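Packing Room – Periodic Safety and Housekeeping Inspection
Site: Overgaard, ground floor
Form 493, revised in June
Inspection date: October 20, 2022
Inspected by: Grethe Bech
Work order reference: 1401

Rating key
OK – meets the requirement
MINOR – correct before the next inspection
ACTION – correct before the station is used again
N/A – does not apply

Comments are required for every MINOR and ACTION. Comments on OK items are optional. Anything corrected during the inspection keeps its original rating and is marked "closed on site."

1. Access and floor

1.1 Main aisle clear to full painted width – OK

1.2 Exit door opens fully and closes without help – MINOR
Closer is slow over the last part of the swing. Door latches, but only if let go from fully open. Adjust the closing valve a quarter turn and retest.

1.3 Floor dry and free of strapping, film, and loose labels – ACTION, closed on site
Two lengths of plastic strapping on the floor by the Skamoritz pallet position. Removed. Same comment as the last two inspections. The strap bin is on the wrong side of the pallet position and should be moved to the aisle side.

1.4 Anti-fatigue mats flat, edges not curled – MINOR
Mat at station 2 has one lifted corner. Tape is not an accepted repair. Replace the mat.

1.5 Floor marking legible – OK
Yellow line worn at the dock end, still readable.

2. Lighting and electrical

2.1 All ceiling fixtures working – OK

2.2 Emergency light test button – OK

2.3 Cords and plugs undamaged – OK

2.4 No extension cord used as permanent wiring – ACTION
Label printer at station 3 is running from an extension cord under the bench. Cord was in use at the last inspection under a temporary approval, now expired. Disconnect, or have an outlet installed. Printer tagged out.

2.5 Electrical panel clear in front – OK

3. Benches and tables

3.1 Bench stable, leveling feet locked – OK
Station 1 had a slight rock. Foot reset and lock nut tightened during the inspection.

3.2 Edges free of chips and burrs – OK

3.3 Stored weight on upper shelf within the posted limit – OK
Posted limit is 100 lb. Shelf at station 3 carries void fill only.

3.4 Nothing stored on top of the upper shelf – MINOR
Rolled posters at station 2. Move to the rack.

3.5 Work surface wiped down at shift change – MINOR
Log sheet not signed at any station for the previous shift. The rating is for the missing signatures. Small specks on a white surface are not a finding under this item. Residue, adhesive, and cut debris are.

4. Knives, cutters, and blades

4.1 Only self-retracting knives in use – OK

4.2 Knives returned to the holder when not in hand – ACTION, closed on site
One knife left open-ended in a carton at station 3. The blade was retracted, but the carton was due to be closed. Returned to the holder and discussed with the operator.

4.3 Blade disposal box present and less than three-quarters full – OK

4.4 Scissors blunt-tipped – OK

4.5 Cut-resistant gloves available in all sizes – MINOR
No size small. 27 pairs in stock, all medium and large. Order placed with Brolport.

5. Manual handling

5.1 Cartons over the single-person limit marked for team lift – OK

5.2 Heavy stock kept between knee and shoulder height – MINOR
Returns from Limbridge are still being set down on the floor next to the rack. The lower shelf is free and should be used.

5.3 Hand truck tires and handles in good order – OK

5.4 Step stool feet intact – OK

6. Tape and small containers

Applies to tape in holders and to open plastic containers kept on the table. Holders are checked for cracks and for free turning of the roll. Containers are checked for rim damage, contents, and sharp debris. Check by eye first, then by hand with gloves on.

6.1 Holder body free of cracks – OK
Cream-colored plastic, smooth. No crack found by hand around the outer wall.

6.2 Roll seated in the holder and turning freely – OK
Amber-brown packing tape. Turned by hand through several full rotations with no rubbing.

6.3 Cutting edge covered when not in use – N/A
Tape at this table is cut with the knife from the holder.

6.4 Container rim free of chips – OK

6.5 Inner strip in place along the wall – OK
Gray strip follows the wall around the corner. Pressed along its length with a thumb – no lift. Material is not stated on the parts list and should be added.

6.6 Container floor clear, no blades or staples – OK
One tiny dark speck. Not sharp, no action.

6.7 Spare rolls stored flat and away from the heater – MINOR
Spare rolls standing on edge on the window sill. Lay flat in the cabinet.

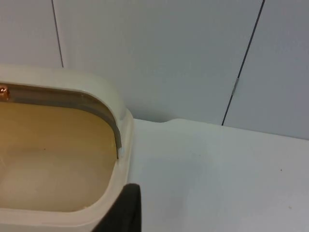
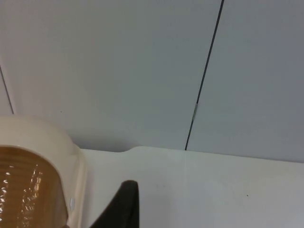
Section 6. First photo: container, items 6.4 to 6.6. Second photo: tape roll in holder, items 6.1 and 6.2.

7. Open actions

2.4 Printer supply, station 3 – electrical contractor – before use
1.2 Door closer – building maintenance – next inspection
1.3 Strap bin to aisle side – shift lead – next inspection
1.4 Mat, station 2 – purchasing – next inspection
3.4 Posters to rack – station 2 operator – next inspection
3.5 Wipe-down log – shift lead – next inspection
4.5 Gloves, size small – on order
5.2 Limbridge returns to lower shelf – receiving – next inspection
6.5 Strip material to parts list – G. Bech
6.7 Spare rolls to cabinet – shift lead – next inspection

Copy to: shift lead, building maintenance, purchasing
Signed: Grethe Bech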